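Bimanual sim: right gripper closes late / planner keeps routing forearm through tray handle

Cundholm community > Simulation and planning > Arms and hands
Tagged: collision, attached-objects, grasp-timing, two-arm

tmarsh_78

Hi all. Stuck on this since Thursday so apologies if it's scattered.

Setup: two arms over a tabletop in sim, four-finger hand on the left, gripper on the right. Planner is the stock Driteo one, control loop at 78 Hz. Task is dumb simple on paper. Right arm picks a small block, carries it over a serving tray, sets it down. Left arm stays parked until the second half of the task.

Two problems, maybe the same one.

First -- the planned path for the right arm brings the forearm in very low over the end of the tray. The tray has cutout handles and the planner seems to think the slot is free space. Which I guess it is, but the forearm isn't going to fit in there. I get a contact warning on maybe every other run, then the controller backs off and the whole trajectory goes late.

Second -- gripper close command fires, fingers move, but the block isn't marked as held until 37 control ticks later. During that gap the planner still treats the block as an obstacle so the lift plan fails with "start state in collision". Retry usually works. Sometimes it doesnt.

Already tried: more planning attempts, bigger goal tolerance, turning off self collision (no change, turned it back on). Planner seed is fixed. Collision mesh for the tray is the one that came with the asset, 3000 faces. Padding is zero on everything because with padding on I couldn't get near the block at all.

Is there a way to pad the forearm only? And what do people do about the held/not held gap?

Etornam Fiadzo

Two separate problems, I think. They just look related because they both show up as a late trajectory.

The forearm one. Yes you can pad per link. In the robot config there's a link_padding block, give the forearm its own entry and leave the fingers at zero. Start small and go up. Don't pad the wrist or you're back to not reaching the block.

Also swap the tray mesh. 3000 faces for a tray is silly for collision checking. Keep the nice one for rendering, and use a convex hull or a couple of boxes for collision. The hull fills in the handle slots, so the planner stops thinking it has room there. One hull over the whole tray also fills in the shallow dish between the rims, so if you're placing things INSIDE the tray you want boxes -- one for the base, thin ones for the rims, solid at the handle ends. Takes ten minutes. I had 171 ms per plan before I did this on our Ibarra cell and 37 after.

The held gap. Your attach event is waiting on contact being stable, that's the default. It counts ticks with contact on both fingers and resets the count if one side drops. So a bit of finger chatter and you wait forever. Options:

lower the stable tick count (attach_settle_ticks)
bump finger damping so the chatter goes away
allow collision between the fingers and the block from pre-grasp on, before you close

Do the last one whatever else you do. Finger links vs block only, not the whole arm. Then "start state in collision" stops even if the attach comes late. Remove the allowance after you place or you'll get the gripper happily driving through the block on the way out. Ask me how I know.

One more thing to check. Where do your arms sit when the lift plan is requested? A start pose with the forearm already over the handle gives the planner very little to work with, it has to go up first and the default sampler isn't good at finding that. Mine does the same thing, screenshot from the same sort of layout on my end. Look at the right forearm against the tray, and the block at the gripper.

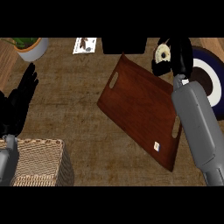
Right forearm lying over the tray handle, small white block between the gripper fingers.

From a pose like that I add a straight vertical move first, short, cartesian, then hand over to the planner. The doughnut next to the gripper matters too btw. It's a seperate collision object, and if you padded the fingers it will block you before the tray does.

Left arm: if it's really parked, make it a static obstacle for phase one and plan the right arm alone. Planning both as one group just to keep one still is wasted time.

rowhouse_pid

just disable collision with the tray lol. worked for me

Etornam Fiadzo

@rowhouse_pid it works until you want the contact forces to mean something. OP is getting contact warnings out of physics, not only the planner. You'd lose the planner's warning and keep the bump.

hadum_user

Seconding the boxes. Small addition, if you're on the Hadum asset pack the collision mesh gets regenerated from the visual one every time you reimport the scene. Your boxes silently vanish. There's a checkbox in the import panel, "keep existing collision", off by default for some reason. Lost a full afternoon in April to that.

Also log the contact state per finger, not the combined flag. If one finger touches late you'll see it right away, and then it's a grasp centering problem and no settle setting will fix it.

tmarsh_78

OK so. Boxes on the tray, forearm padding on, fingers at zero. Contact warnings gone on the runs I've done today. Allowed finger/block collision from pre-grasp and the start state error is gone too.

Attach is still slow. Logged per finger like hadum_user said and yep, left finger of the gripper lands well after the right one. So my grasp pose is off center. Going to look at the perception side, the block pose comes from the depth estimate and I bet it's biased toward the camera. Will open a new thread for that if I can't find it.

Marking Etornam's as accepted. Thx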